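Slow Hands: some thoughts on closing a straight cut
Josefien Mulder
March 5, 2023

Good evening, hello, find a seat, there are still a few at the front and I promise I don't ask the front row questions. (Wait for the door. It sticks.)

Thank you to everyone at the Skoka skills evenings for having me back in Wetinholm. Last time I spoke about knots and went on so long that the tea was cold by the time we got to it, so tonight I've been given 30 minutes and a clock, and the clock is facing me.

My subject is the plainest job in the whole of stitching, a straight cut in a flat stretch of tissue. No flaps, no corners, no awkward curve under a jaw. I've chosen it because it's where most of us start, and because I still come back to it whenever I feel my hands getting careless, the way a pianist will come back to scales (I don't play, but my sister does, and I've heard a great many scales).

So let me begin with the moment before any thread goes in. You have a line to close. I'd like you to look at it for longer than feels polite. Where does it start, and is that end as clear as the other one? A cut very often fades out at one end, and if you haven't noticed where it fades you'll either stop short or put in a stitch that has nothing to hold together. Look at the blood too, and see whether it's hiding the edge you need. 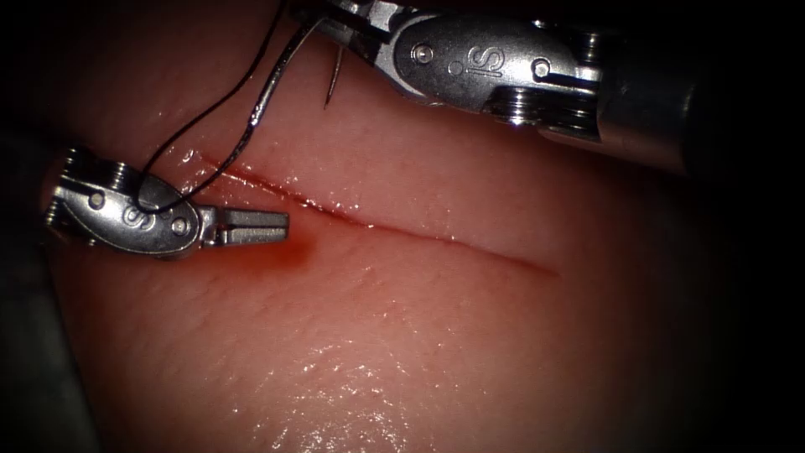 I used to be terribly impatient about this part. I'd have the needle loaded before I had properly looked, and then I'd spend the next ten minutes correcting my first bite. My old teacher at the Yaman rooms used to put her hand flat over the pad and ask me to tell her what was underneath it. I could never tell her! It was maddening, and it did me more good than anything else that year.

(Don't tell the long version of this. Move on to edges.)

Edges, then. The edges want to be handled lightly. If you pinch a lip hard, you'll leave a mark in it, and on living tissue a crushed edge heals badly. Take hold of as little as you can and let go as soon as you can. I tell beginners to imagine they're turning the page of somebody else's very old book.

Now the needle. It's curved, and you have to let it be curved, by which I mean that your wrist turns and the needle follows its own arc in and out again. People who've done a lot of dressmaking find this hard at first, and I say so with love, as I was one of them. We want to push. We've pushed straight needles through hems all our lives. Push a curved one and you'll drag the tissue along with it, and the hole you make will be bigger than the hole you wanted.

Come in with the point square to the surface, go down, and then turn. If you remember one sentence from me on the drive home, let it be that one. The temptation is to come in slanting, since it feels gentler, but you end up with a shallow bite that lifts the skin of the thing and leaves the deeper part gaping.
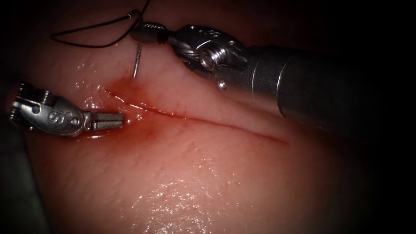 Try this at home with a pencil and a bent paper clip, if you like. Hold the clip at the end of the pencil with a bit of tape and practise the turn over the edge of the kitchen table. I did it through most of one March and my family stopped remarking on it after a while.

How far from the edge should you go in? The same distance as you mean to come out on the other side. That sounds too simple to need saying, but when we went through the practice pieces from the Ronik course it was the commonest fault by a long way, a generous bite on the near side and a mean little one opposite. The closed line then sits with a step in it. You can feel the step with a fingertip even when you can't see it.

(Check the clock here. If it's past halfway, skip the bit about lighting.)

Lighting. A wet surface throws the light back at you in little points, and these can be distracting when you're trying to follow a fine dark line. Move the lamp before you move yourself. Tip it a little to one side and the lips of a cut will often show up much better, with a bright crest and a bit of shadow beside it.

And so to thread, my favourite, and the thing that goes wrong for everybody. Thread has a memory. It comes out of the packet wanting to curl, and it'll go on curling wherever you leave it, so it pays to know where your slack is lying.
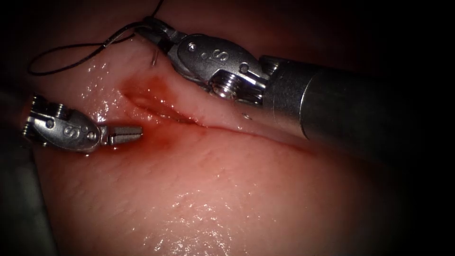
Black suture held in closed jaws, its loop sweeping out to the left.

A loop is perfectly all right so long as it's lying off to one side of where you're about to work. The trouble starts when it drifts over the line and you go down through it. I've done that more times than I'd care to admit in a room with my former pupils in it (wave to the back). When it happens, stop, back the needle out, and start that bite again. Please don't try to save it.

Keep your eye on the free end as well. If you draw the thread through in one enthusiastic pull, the tail comes with it and you've nothing left to tie. Short pulls are better, with a look in between.
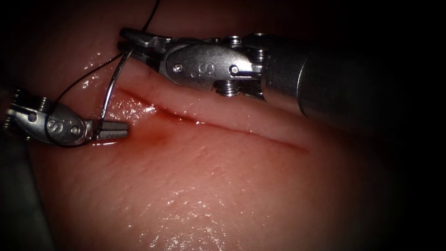
On tension I'll say less than I'd like to. Bring the edges together until they touch, and leave it there. A stitch pulled tight looks very neat on the day, but living tissue swells, and the neat stitch starts to bite. On a pad you won't see that happen, so you have to carry it in your head.

For your practice this month, I'd like you to place six stitches a day, and throw none of them away until you've looked at both sides. Six careful ones will teach you far more than 100 done in front of the television.

(Questions. Repeat each one for the people by the radiator, who can't hear. Spare needles are in the blue tin, and the tin has to go back to Skoka tonight.)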